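# Sorting a mixed box of wrapped snacks

Applies to: single-serve packets, wafers, filled breads, small cakes and sweets bought as a mixed lot or left over from several multipacks. It does not apply to anything unwrapped, home-baked or kept in the fridge.

Last revised 2025-10-12. The section on storage bins was rewritten after Špela Kolev's corrections to the lid sizes.

## What you need

- A table with a clear area at least twice the footprint of the carton
- A plain cloth, white or very pale
- Scissors with rounded ends
- A permanent marker with a fine tip
- Masking tape, 2 cm wide
- Shallow storage bins with lids (the Pilitz 4-litre size is used throughout this page)
- One small tray or plate for rejects
- A note of any allergies in the household

The cloth should be plain. Printed packets are hard enough to tell apart without a pattern underneath, and crumbs from a split wrapper show up at once on white. Cotton or a cotton mix is fine. Oilcloth is easier to wipe but packets slide on it when the carton is moved.

## Before opening the carton

1. Lay the cloth flat and smooth out the folds. A ridge of fabric is enough to roll a round packet off the table.
2. Put the carton at one end of the cloth, on the side of your weaker hand. Right-handed sorters work from left to right.
3. Cut the tape. Do not push the blade in past the flap; the top layer of packets usually sits directly beneath it.
4. Fold the flaps fully back. If they spring up, tape them to the outside walls.
5. Look for grease marks or powder on the inner walls. Either one means that a packet has split, and the whole lot should be checked for it before anything is put away.

Do not tip the carton out. Tipping saves a few minutes and costs more than that later, as thin wafers break under the heavier cakes and the small sweets travel furthest.

## First pass: taking packets out

Take packets out one at a time, holding each by the sealed end and not by the middle. The sealed end is the crimped strip, often with a serrated edge. Soft breads and filled cakes mark easily under finger pressure, and a thumbprint through the wrapper stays there.

Packets with serrated edges sometimes catch on each other and come up in pairs. Separate them over the cloth, not over the carton. Pull sideways along the seal; pulling straight apart can open the film.

Lay each packet down in a loose group. At this stage the groups are by feel only:

| Group | Feel | Typical contents |
|---|---|---|
| A | Soft, gives under light pressure | Breads, sponge cakes, rolls |
| B | Rigid, flat or stick-shaped | Wafers, biscuits, crispbreads |
| C | Puffed, air inside | Crisps, puffed rice, dried fruit |
| D | Small and hard | Boiled sweets, jellies, nuts |

Ignore the flavour for now. The picture on the front is a poor guide to what is inside, especially where the same design is used for a cake, a biscuit and a sweet. Packets with fruit printed on them may hold anything from dried pieces to a cream filling.
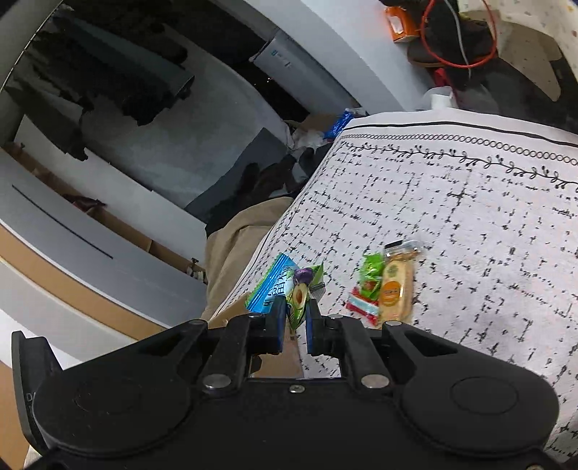 *First pass: a packet with fruit designs, and a blue wrapper between black gripper fingertips, a long pale yellow package on the printed white cloth.*

Leave a hand's width between groups. If the cloth fills up before the carton is empty, stop and finish the second pass on what is already out.

## Second pass: checking each packet

Work through one group at a time.

**Seals.** Run a fingertip along both ends and down the back seam. A sound seal is flat and even. Reject anything with a channel, a lifted corner or a gap.

**Air.** Press a group C packet gently between two fingers. It should push back. A flat packet that belongs to a puffed type has leaked.

**Date.** Find the date before reading anything else. On mixed lots it may be on the end seal, on the back, or absent because it was printed only on the outer bag. Dates from different countries are written in different orders:

- day, month, year is usual on packets sold in Europe
- year, month, day is usual on packets sold in China, Japan and Korea
- some Chinese packets give the date of manufacture, followed separately by a shelf life in months or days

Where only a manufacture date is printed, work out the end date and write it on a strip of masking tape stuck across the back. Do not write on the film itself. Marker ink rubs off glossy wrappers and transfers to the neighbouring packet.

**Undated packets.** Put them in a group of their own. If the outer bag has been kept, use its date. If not, Valbona Vasić's rule is to mark them with the day the carton was opened and eat them within 23 days, hard sweets excepted. Anything soft and undated is rejected.

**Allergens.** Where the ingredients cannot be read, either because the print is too small or because it is in a language the household does not use, treat the packet as containing nuts, milk, wheat, egg, soya and sesame. A translation app on a phone will read most flat labels. It does badly on crimped or curved ones, so smooth the film with a finger first. Do not rely on it where the allergy is a serious one.

## Third pass: putting away

Sort each checked group by date, earliest first. Then fill the bins:

1. Put a label on the short side of the bin, giving the group letter and the earliest date in it.
2. Stand flat packets on edge, like cards in a file, with the earliest date at the front.
3. Lay soft breads and cakes in a single layer. Two layers are acceptable if the lower one is the firmer kind.
4. Keep group C in the bin with the deepest lid. Forcing the lid down on puffed packets opens the seams.
5. Put group D in a small pot inside another bin. Left loose, sweets work their way to the bottom and stay there.

A Pilitz bin of the size given holds 40 flat wafers on edge with room for a finger at the back. It holds far fewer cakes. Do not pack any bin so tightly that a packet has to be pulled out by its corner.

Strongly scented items (mint, durian, curry, anything smoked) go in a bin on their own. Film wrappers slow down a smell but do not stop it, and plain sponge picks it up first.

## Rejects

Open each reject over the tray and dispose of the contents as food waste. Most snack film is not accepted in household recycling; check the local list. Flatten the carton if it is clean. A greasy one goes in general waste.

Shake the cloth outdoors and wash it at 40 degrees. Chocolate should be scraped off cold before washing.

## Common faults

**Bins sorted by flavour.** Looks orderly, but dates are then scattered through every bin. Sort by type and date, and use flavour only to break ties.

**Tape over the opening notch.** The packet then has to be cut open. Keep tape on the back panel.

**Small clear pieces left on the cloth.** Empty inner sleeves, bits of tray and packet corners are easy to miss against white. Pass a flat hand over the cloth before folding it.

**New stock added on top.** Empty the bin, merge by date, refill. With one bin this is a short job – with several it is worth doing them on separate evenings.

## Notes from readers

Hemi Ngata uses clothes pegs in group colours on the bin rims in place of labels. This works provided that the lids are not needed, which limits it to a cool, dry cupboard.

Pei-shan Kao points out that filled breads often carry a short shelf life even when the wrapper resembles that of a long-life cake. Check these first. In her kitchen they are never put in a bin and stay on the counter until eaten.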